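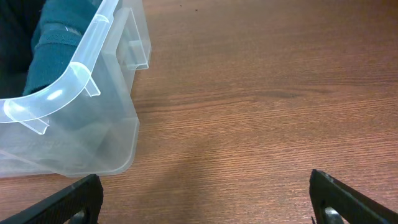
Haris Dhanial wanted to know, after our last update, whether people who borrow work clothes from us bring them back, and whether it matters much if they don't. Fair question, and one I've been chewing on ever since!

So, the short version. Most things come back. Pants are the exception, and I've stopped chasing them. If somebody gets through their first month at the Foretti warehouse in a pair of our pants, I'd just as soon they kept them (the bus fare to return them costs more than we paid, in a lot of cases). Jackets and boots are another story and we do call about those.

Where the money went

You gave us $1000 for the winter. The biggest chunk, $200, went on boots, all secondhand but resoled by the shop on Pirzada Street, and I'd do that again tomorrow. The rest went to laundry, hangers, bus passes and the rent on the Lirnbridge room. I still owe you the laundry receipts. They're in my car, I'm pretty sure.

Sizing has been our headache. We get loads of donations in medium and hardly anything for tall people or for women who need real work gear and not a man's small. I wrote to the Dotisano uniform people asking for their returns and they said to try again in April, so I will.

We also moved the pickup hours later, because folks coming off a training course couldn't get to us before we locked up. It's been busier since then, and a good deal noisier. Denim still goes out faster than anything else we stock, and anything with reflective strips runs it close.

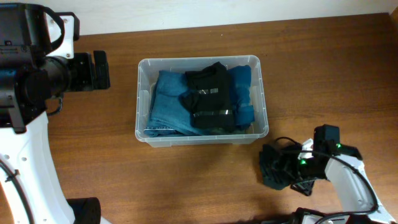
What's next

I'd like 2 things from the spring money: a proper rack for coats, and 10 more pairs of boots in the bigger sizes. I'm also hoping to start a mending evening, if I can find somebody patient with zippers (I am not that person). Call me if you'd like to come by, evenings are best, and I'll bring the receipts.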